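Section 4. Setting Up the Feeding Task

Read all of this before you power the arm. The club's old handout says the feeding task takes ten minutes to set up. I have never seen a team do it in ten minutes, and I have watched a lot of teams try. Plan on 27 for your first run and be pleased if you beat it.

What the task is: the gripper takes kibble from a dish and puts it in a pet bowl. The Undodgate competition sheet calls this "assistive home robotics." Call it whatever you like on your poster. The judges weigh what lands in the bowl and what lands on the table, and the second number is the one that sinks people.

4.1 Before you start

You need the arm with the gripper mounted, the Dronder controller, one straight-sided dish, one pet bowl, a tablecloth, and enough dry kibble to fill the dish nearly to the top.

Note: The handout says any kibble will work. Maybe it will. The club has only tested small round pellets, so if you bring something else, you are doing your own testing.

4.2 Mounting and homing

1. Switch off the controller at the wall. The pause button does not count as off.

2. Check that the gripper bracket is tight. If it moves when you push it with a thumb, stop and tighten it.

3. Lay the cloth flat and pull out the wrinkles. A fold under the dish will tilt it.

4. Set the dish on the cloth, then the bowl to its left, with a hand's width between them.

5. Power up and run HOME from the main menu. Keep your hands off the table until the arm stops.

Caution: HOME does not know where your dish is. It will go through it. Dragica Radonjić keeps a box of broken glass in the club cupboard if you would like to see the evidence.

4.3 Teaching the scoop

6. Choose TEACH and lower the gripper by hand until the bottom jaw touches the kibble.

7. Press it down a little further and save the point as SCOOP.

8. Raise the gripper clear of the rim and save that as LIFT.

9. Move over the bowl and save DUMP. Stay low. Pellets bounce.

10. Run the three points at the slowest speed, with one person on the stop button.

Note: The menu has an option called Smart Depth. It is supposed to find the surface of the kibble without help. In January we logged 739 scoops with it turned on, and 684 of them picked up something. That sounds good until you read the log and find out that "something" includes a single pellet. Leave it off until your taught points work.

4.4 If it goes wrong

Jaw comes up empty: SCOOP is too high. Teach it again.

Motor whines at the bottom: SCOOP is too low. Hit stop, then teach it again.

Error 21: the manual from Jivitz says to update the firmware. We did, twice. Reseating the gripper cable cleared it both times.

Send corrections to Bouchra Sqalli, and include your log file. "It works on ours" will not get this page changed.
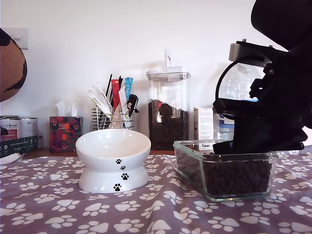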